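Plulham takes the state personal finance bowl, and I got to watch

I've been writing up student contests for this site for a while now, and I have to say the personal finance bowl is my favorite of the bunch. It's loud, it's fast, and you get to hear teenagers argue about compound interest like it's a playoff game. This year the team from Plulham High went home with the state title, beating nine other schools over one long day at Dimaculangan College. I was in the third row for the whole thing, with a cold coffee and a very full notebook.

If you've never been to one of these, the day comes in two halves. In the morning every team gets the same case: a made-up household with two jobs, a car loan, a kid starting community college and a pile of bills. The students have 30 minutes to build a plan, and then they stand up and defend it in front of the judges, who do not go easy on them. In the afternoon the top four teams go head to head on the buzzer, and that's when the parents start yelling.

Plulham's plan was pretty conservative, I thought. They paid down the credit card first, left the retirement money alone and put the family on a smaller car. One of the judges pushed them hard on the car (she clearly thought they were being stingy) and the team captain just kept going back to the insurance bill until she nodded. I loved it! The team from Erner Academy went the other way and refinanced nearly everything in sight, and they were so smooth about it that I had them down as the winners by lunch. Shows what I know. 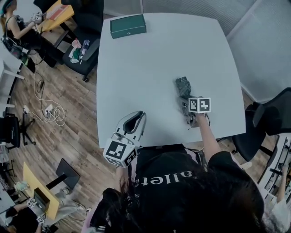
DIMACULANGAN, 12/03/2023 – The final came down to Plulham and Erner, and it stayed close the whole way. Erner jumped ahead early on the banking questions. Plulham came back on taxes, where they seemed to know every line of a W-4 by heart, and the two schools were tied going into the last round.

The question that settled it was about bonds. When interest rates go up, what happens to the price of a bond you already own, and why? Erner buzzed in first and got the direction right – the price drops – but ran out of time on the why. Plulham picked it up from there, and their answer was about as clear as I've heard from anyone: new bonds are paying more, so a buyer will only take your old one at a discount. That gave them the lead, and they held it by 11 points at the end.

The winning team splits a $3000 scholarship put up by Jerkex Credit Union, which has backed the contest from the start. Erner's students get a smaller award for second place, and every school that came gets a classroom set of the budgeting workbook, so the teachers I talked to were happy on the way out too.

I caught the Plulham kids in the parking lot while they were trying to fit the trophy into a minivan. They'd been practicing before school since the first month of classes, they told me, mostly by quizzing each other off old news stories about the Fed. One of them said the hardest part was the morning case, because there's no right answer and you have to pick something and stick with it. Another one said the hardest part was getting up at 5. The plan for the scholarship money, as far as I could tell, was textbooks for some of them and savings accounts for the rest, though there was also talk of pizza.

Next up is the regional round in March, where Plulham will face the champions from the neighboring states. The format is mostly the same, except that the case is handed out a week ahead and the teams have to turn in a written report as well. Their coach teaches economics and also runs the school's student bank branch, so I don't think the paperwork is going to scare them much. Schools that want to enter next year's state contest can get the forms from the business department at Dimaculangan College. Teams need four students and one teacher, and there's no entry fee.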